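About Lerkov

We started in Drovbridge with four people and one stubborn idea: that a robot ought to learn everyday jobs from somebody's hands. Today there are seven of us, and we still love it! Our kit, Witent, is a pair of hand-held grippers you pick up and use yourself, so a person who is good at folding or sorting can show how it's done without writing any code.
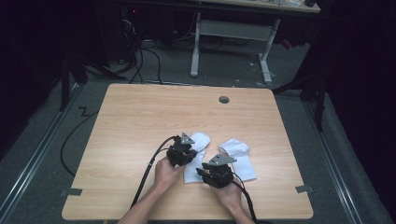 Do I need to own a robot to use Witent?
Plenty of customers start with just the grippers and a table, and choose an arm later.

Merike Grigaitė looks after the hardware and Kekeli Agbenyega runs training days, which are great fun (bring laundry). Since January we've sent out 80 kits, many to schools and small workshops. Come and have a go if you're nearby.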